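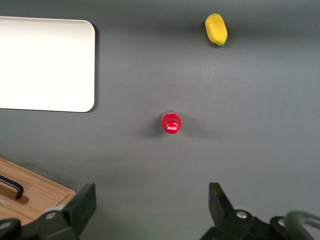

10월, 오후 작업 노트. 이번 달 내내 붙들고 있는 건 천연 염색용 꼭두서니 염액의 보관 문제다. Bravanbridge 공방에서 뿌리를 받아 온 지도 꽤 되었는데, 냉장실에 넣어 둔 염액이 자꾸 갈색 쪽으로 기운다. 물 탓인지 뿌리 탓인지 혼자 한참 끙끙대다가, 결국 물부터 바꿔 보기로 했다. 젖은 시편 색을 볼 때는 모서리가 둥근 흰 쟁반을 회색 상판 위에 놓고 그 안에서 본다. 바탕이 희면 갈색 기운이 금방 드러나서 좋다. 예전에는 신문지 위에서 보고 "잘 나왔네" 하며 좋아했는데, 지금 생각하면 좀 부끄럽다(그때 노트는 아무도 펼쳐 보지 마시길!).

조건은 지난번과 같다. 양모 시편을 백반으로 매염하고, 온도를 천천히 올려 30분쯤 둔다. 이번에는 수돗물과 Sayce 쪽 우물물, 2가지로 나눴다. 우물물은 석회가 많다고 들었고, 꼭두서니는 석회를 반긴다고들 하니 기대가 컸다. 결과는 우물물 쪽이 확실히 맑은 주홍이고 수돗물 쪽은 벽돌색에 가깝다. 다만 우물물 시편은 가장자리가 얼룩졌다. 내가 젓다가 전화를 받은 탓일 수도 있으니 다시 해 봐야 한다.
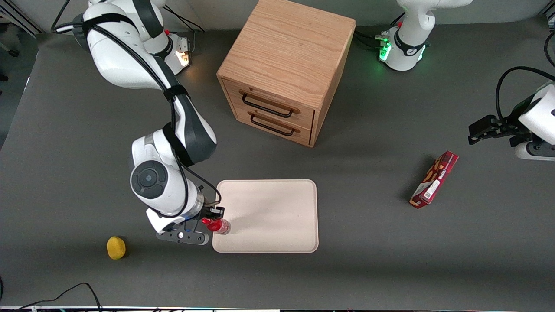 색 이름 때문에 또 한참 헤맸다. Sirkent에 보낼 견본 카드에 그냥 "빨강"이라고 적으면 저쪽에서 꼭 되물어 온다. 주홍인지 진홍인지, 비치는 빨강인지 덮이는 빨강인지. 크림색 쟁반 가장자리의 작은 빨간 통처럼 속이 비치는 빨강은 양모로는 도무지 흉내가 안 난다. 명주라면 조금 가까이 갈 수 있을까 싶어서 다음번에는 명주도 한 조각 넣어 보려고 한다. 카드 번호는 수돗물이 723, 우물물이 1,486이다. 번호가 왜 이렇게 뛰느냐고 물으실 분들께: 앞사람이 쓰던 장부를 그대로 이어 쓰고 있어서 그렇고, 저도 불편합니다.

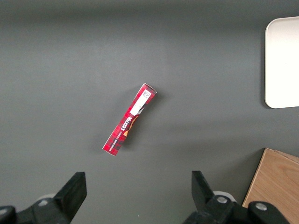
*빨간 격자무늬의 길쭉한 종이 상자, 한쪽 끝에 흰 라벨.*

세탁 시험은 아직이다. 중성 세제가 떨어져서 Cendis에 주문을 넣어 두었고, 오기 전까지 시편은 그늘에 널어 둔다. 창가 쪽 건조대는 오후에 볕이 깊이 들어오니 쓰지 말아 주세요. 지난번에 그렇게 연분홍 한 장을 버렸는데, 지금도 생각하면 아깝다.

다음에 할 일
- 우물물 조건 다시, 이번에는 전화기를 꺼 두고
- 명주 시편 추가, 매염은 양모와 따로
- 남은 염액은 작은 병에 나눠 담고 병마다 물 종류 적기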